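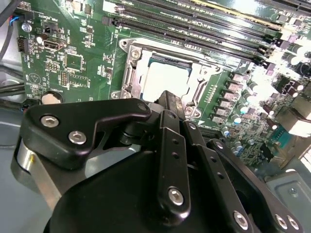
*Green board in the gray chassis, CPU socket with retention frame, memory slots behind.*

Thursday, February 19, 2026

Bench 2, the Gruston machine. Opened the chassis in the morning to look at the processor seating. The complaint from the Grurkham office is the same as in August: it starts, it works for a while, then it restarts without any message. In August we changed only the power supply, and I wrote then that the reason was not found. So now I continue from the socket.

The processor is in place and the top of it is clean, with a good shine. I used two wipes with alcohol, the second one came away white. The old paste was dry and broke in small pieces when I lifted the cooler. I collected the pieces with the soft brush and after this with tape, especially along the side of the chokes, where they like to hide between the parts. Please do not use the compressed air for this. It blows the crumbs under the memory slots and then we search for them one hour.

Socket frame: I checked the screws by hand, with the short driver, only to feel if they are tight. One was less tight than the others, the lower left. I turned it a very small amount and stopped. I don't know if this has any meaning for the fault. The latch arm moves without force and the hinge has no play that I can feel.

Capacitors: I looked at the silver tops with the magnifier, also from the side with the lamp low. I did not find a swollen one. The lamp gives a strong reflection on that side of the board and it is easy to be wrong, so I want to look again with the lamp moved to the left. The chokes I touched lightly with a plastic stick, no one moves.

Memory: the modules are out and lie in the Skatel tray, in order, with paper labels. When they go back, start with one module only and let the test run 3 times before adding the next. Last time I put all of them together and learned nothing from it.

Still to do:

- new paste, the thin layer, from the Panicker tube (the other tube is too old, I put it in the waste)
- cooler back on, screws crosswise, a little on each
- run the load test for 140 minutes at 100 percent, write the temperature each time somebody passes
- if it restarts again, measure the supply lines at the board connector under load
- clean the floor of the chassis before closing, there was dust in the corner on the left

Question for myself: does the restart come when the machine is hot, or when it has been idle? The Grurkham note says "mostly after lunch" and this can be both. I will ask them to write the hour.

Board stays open until tomorrow. Wrist strap is hanging on the hook, please use it, the cable is the new one. Cooler screws are in the lid of the small jar.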